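Larnora Bench and Shelf list
Subject: Re: Frame comes out like a diamond
Date: 24 April 2025

Hi Celina,

Answers below your paragraphs, with the longer part at the end. I've trimmed the bit about the paint.

Celina Wróbel wrote:
> I am building the panel frames for the Trirkanum stand and I can't get the
> first one square. It's four pieces of slotted aluminum, two at 600 mm and
> two at 426 mm, so 2,052 mm of rail per frame. The short ones go between the
> long ones. Inside brackets in all four corners. When I'm done the diagonals
> differ by 3 mm and the panel won't drop in.

3 mm on a frame that size is enough to see by eye, and it is enough to stop a panel that was cut to fit. But it is not a big error at the corners. You don't need to start over. Before you loosen anything, measure all four bars again. Put the two long ones side by side on the table and stand a flat block against the ends. If the other ends don't line up, you can stop worrying about brackets. Then do the same with the two short ones. I had a set last year where one short bar was longer than its partner by less than the thickness of a business card, and I spent most of an evening blaming the corners.

Also look at the cut ends of the short bars. With your layout the ends of the short bars sit against the sides of the long bars, so a cut that isn't at a right angle will push the corner open or closed as soon as the bracket pulls it in. The ends of the long bars don't touch anything and can be as ugly as you like.

> I ordered the rail from Singhal, cut to length. The brackets are the Grindeo
> ones. They sent me a bag of 200 screws and I need 72 for the whole job,
> so I'm not short of screws if you think I should use more per corner.

Don't use more per corner. One screw in each leg of the bracket is fine for a frame that holds a panel. More hardware in the same corner gives you more things to disagree with each other. Put the extras in a jar with a label on it. Screws for slotted rail all look alike once they've been on a shelf for a while, and the ones that are slightly too long will bottom out in the slot and feel tight without holding anything.

That is worth a check on yours, by the way. Take one screw and one nut, put them through a bracket into a scrap of rail, and tighten it. Then try to slide the bracket by hand. If it slides, the screw is hitting the bottom of the slot before it clamps. A thin washer under the head fixes it. If you don't have washers, get shorter screws.

> Should I be using the triangular brackets or the plain angle ones? I have
> some of each because the order was mixed up. I was going to send the plain
> ones back.

Keep both until the frames are done. The triangular ones are stiffer and I'd use them wherever the frame will get picked up or leaned on. The plain angles take less room in the corner, and that matters if the panel sits close to the inside edge. I wouldn't worry about mixing them in one frame if it lives on a wall or flat on a table. For something you carry around I'd stick to one kind so that every corner gives the same amount.

Whatever kind you use, look at the inside faces before you put them on. Cast brackets sometimes have a little lump left on one face. Rub both faces on a sheet of fine sandpaper laid on something flat, a few strokes each. If there is a lump you'll see a shiny spot come up right away. Keep rubbing until the shiny part covers most of the face. I do this to all of them now, and it takes as long as a cup of coffee.

> My table is an old door on two trestles with a blanket over it so I don't
> scratch the rail. Could the table be the problem?

It could be part of it. A door is usually flat enough, but a thick blanket isn't. One bar sinks in a bit more than the next, and then you're tightening the corner with a twist in it. The diagonals may still come out equal when you do that, and the frame will rock when you put it on the floor. So there are two separate faults you might have, out of square and out of flat, and it's worth knowing which. Lay the finished frame on a bare floor, press on one corner and see if the opposite one lifts.

A single thin layer of cloth pulled tight is all you need against scratches. Pick a color that isn't gray. It sounds like a small thing, but on a gray blanket I lose the nuts and the end of the rail, and I can't see a gap at a corner at all. On something bright, a gap shows up as a colored line. I keep the cloth clear of screws and filings as I go, because one nut under a bar is enough to throw it off.

> Last thing, do you tighten each corner as you go, or all at the end? The
> sheet that came with the brackets doesn't say.

Neither quite. See below.

A couple of photos with corners in them:

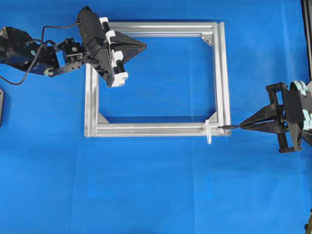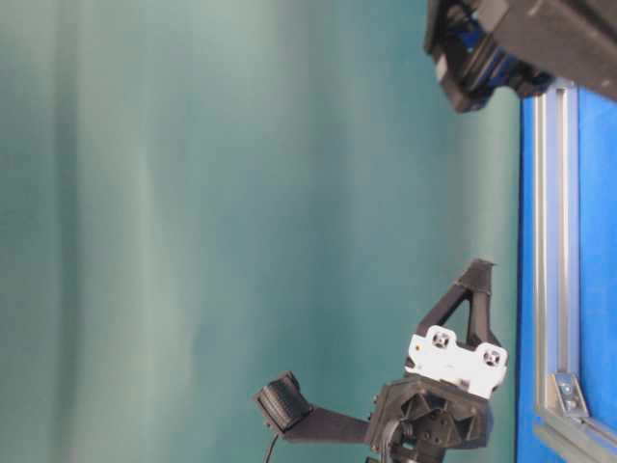
The order I use for a frame your size starts with everything loose. Put the nuts in the slots first, all of them, and count them in before you close the last corner, because with some nuts you can't add one later without taking a bar off. Set the four bars down and get each screw to the point where the bracket stays put but the bar still moves if you tap it. Then choose one corner as the master and square that one properly. I'd choose a corner with a triangular bracket if you're mixing them; in the first photo that would be the bottom left, where the gusset sits in between the left bar and the bottom bar, and I'd leave the small angle piece at the top right for later. Hold a real square against the outside of the corner, not the inside, where the bracket gets in the way. Tighten the two screws there and don't touch them again.

Now measure both diagonals, outside corner to outside corner. If you hook the tape on one corner for the first, hook it the same way for the second. If they differ, the long diagonal is the one to squeeze. Push its two corners toward each other by half of the difference. In your case that is a very small push, more of a lean. Measure again. When they agree, tighten the corner opposite the master, then the other two. Measure one last time. If the last tightening has moved it, you have a bad bracket face or a bad cut end at that corner, and you've found your problem.

While you tighten, keep the bars pressed flat to the table with the palm of your other hand. Run the screws down a bit at a time, first one leg of the bracket, then the other, then back. If you take one leg all the way down first, the bracket walks along the slot and carries the corner with it. This is easy to see if you put a pencil mark across the bracket and the rail before the last half turn - if the two halves of the mark have parted, back off and do it again.

For the stand itself you'll have a rail running down with another joined to it near the bottom, much like the second photo, with the blue panel alongside. On a joint like that, turn the bracket so the bolt head faces where you'll be able to get a key on it after the panel is in. I once built a whole cabinet side with the heads facing the wall. You'll want to go over all of them again after the stand has been moved once or twice, and that's a five minute job if you can reach them.

About fitting the panel, put it in while the frame is still three-sided if it goes in the slot. If it only sits against the face, do the frame first and the panel after. You said "drop in," so I'm guessing it sits inside the opening, and for that you need a little clearance all around. If your panels were cut to exactly 600 by whatever the opening is on paper, they will be tight even in a perfect frame. Remember the opening is smaller than the outside by two widths of rail in the long direction too if you've put the short bars between, so check which number you gave the shop.

I have a good square with a long blade that I can bring to the Larnora meeting if you want to borrow it. I won't need it before September. Let me know what the bars measure when you've had them side by side, and which corner moved on the last turn, if one did.

One question for the rest of the list: has anyone found end caps that stay in this rail? Mine fall out whenever the frame is stood on end, and I don't want to glue them.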